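Home | Reviews | FAQ | Contact

Pralance Greens Powder FAQ
By Zuleica Moura
December 12, 2019

I get a pile of emails every time I review a greens powder, so I'm putting the answers for Pralance in one spot!

Who makes it?
Astine, the same folks behind the Gazi pre workout I wouldn't shut up about in January. They're a small company and they do answer their email (mine took a day).

What does it taste like?
Mild apple, then a grassy finish. I like it cold, with more water than the label says. My training partner Nilmini mixes hers with pineapple juice and swears you can't taste the grass at all.

How long does a tub last?
The tub is 260 grams and a scoop is nearly 7, so I get a bit over a month out of it. I skip a day here and there, so mine stretches.

Can I stop eating vegetables now?
Ha, no! I get this one the most. A scoop doesn't have much fiber in it, and I still want real food on my plate at dinner. 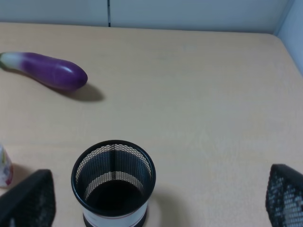

Eggplant: still on my grocery list.

Can I take it with my pre workout?
I do, but I leave an hour between them. Both on an empty stomach made me queasy during squats, and I'm not doing that again.

Is there caffeine in it?
None listed on my tub. I've had it after dinner and slept fine.

Did they send it to you for free?
The first tub, yes. I've bought 6 since then with my own money, mostly from the supplement shop in Vustcombe.

Got another question? Drop it in the comments and I'll add it when I get back from the gym.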